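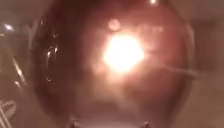

Boletim Municipal de Skultport, n.º 343

Entrevista
A noite como matéria de planeamento

A revisão do Plano de Iluminação Pública de Skultport entra em consulta no mês de agosto. O documento abrange a zona histórica, o bairro de Kramer e a frente ribeirinha do Lirkier, e substitui um regulamento cujas normas técnicas datam, em boa parte, da época das lâmpadas de vapor de sódio. O Boletim ouviu a responsável pela Divisão de Espaço Público, em conversa realizada nos serviços técnicos a 14 de maio de 2022.

A responsável começou por esclarecer o âmbito do plano. "O regulamento anterior ocupava-se dos postes: altura, afastamento, potência. Pouco dizia sobre as horas, e uma rua às dez da noite tem um uso muito diferente do que tem às quatro da manhã", afirmou. O novo texto divide a noite em três períodos e admite níveis de fluxo distintos para cada um, consoante a classe da via.

A primeira fase prevê a substituição de 527 luminárias, todas no bairro de Kramer. A escolha resultou do inventário concluído pela Divisão, que identificou ali os equipamentos mais antigos e o maior número de pedidos de reparação. O fornecimento e a manutenção foram adjudicados à Daltel, mediante concurso, com obrigação de resposta a avarias no prazo fixado em caderno de encargos.

Questionada sobre o receio, manifestado por alguns moradores, de que a redução de fluxo durante a madrugada torne as ruas menos seguras, a responsável considerou a preocupação legítima. "O que incomoda quem caminha é muitas vezes o contraste. Passa-se de uma mancha muito clara para um troço escuro, e os olhos demoram a adaptar-se. Um nível mais baixo e regular pode permitir ver melhor do que um nível alto e descontínuo." Acrescentou que as passadeiras, as paragens de transporte e os acessos ao centro de saúde ficam excluídos de qualquer redução. 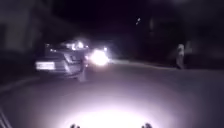
Rua durante a noite, com automóvel estacionado.

A temperatura de cor foi outro dos pontos abordados. Em Kramer, as primeiras luminárias instaladas a título experimental emitiam luz de 4000 kelvin, e a Divisão recebeu queixas de residentes cujos quartos dão para a via pública. O plano fixa agora valores mais quentes para as zonas habitacionais. "Foi uma decisão que devíamos ter tomado mais cedo", reconheceu a entrevistada. "Os ensaios mediam o consumo e a uniformidade. Não tinham nenhum campo para o descanso de quem ali dorme."

Quanto à margem do Lirkier, o documento determina a supressão dos projetores voltados para a água e a colocação de balizadores baixos ao longo do passeio. A medida atende a um parecer sobre as aves que nidificam nos canaviais e será aplicada por troços, a começar pelo cais antigo. A iluminação das fachadas da zona histórica passará a desligar-se à meia-noite, salvo em datas festivas previamente aprovadas.

Sobre os encargos, a responsável indicou que 80 por cento do investimento da primeira fase corresponde a equipamento, sendo o restante destinado a obra civil e a cablagem. Não quis adiantar estimativas de poupança. "Prefiro apresentar contas depois de um inverno completo de leituras", declarou.

Os contributos para a consulta poderão ser entregues por escrito no balcão de atendimento da Divisão de Espaço Público ou remetidos por correio, com indicação da rua a que se referem. As peças desenhadas estarão disponíveis no mesmo local, durante o horário de expediente.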